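Timothée Brunet came back to the shop on Orkden Street at 4 and put the artificial flowers down on the gray table. His aunt wanted them in water. He had explained twice that they were fake.
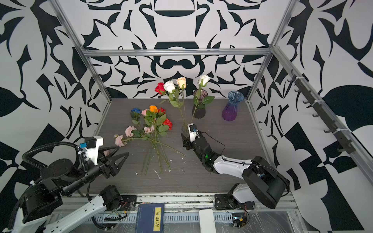
"Water anyway," she said from the stairs. He swept up nothing and sorted the stems.

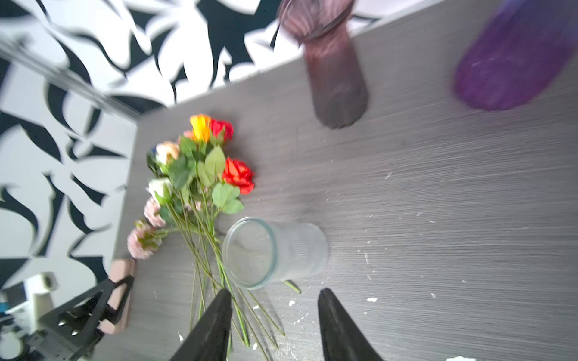 She had bought them in June, the week she sold the house in Kevero – 67 years in it.

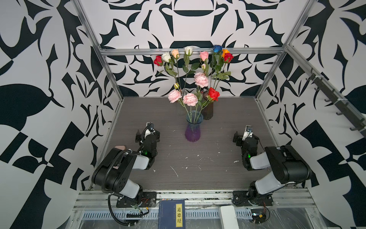 His aunt came down in her coat. She looked for the blue rose first and found it standing tall on the right, next to the orange one. Then she asked where he kept the jug.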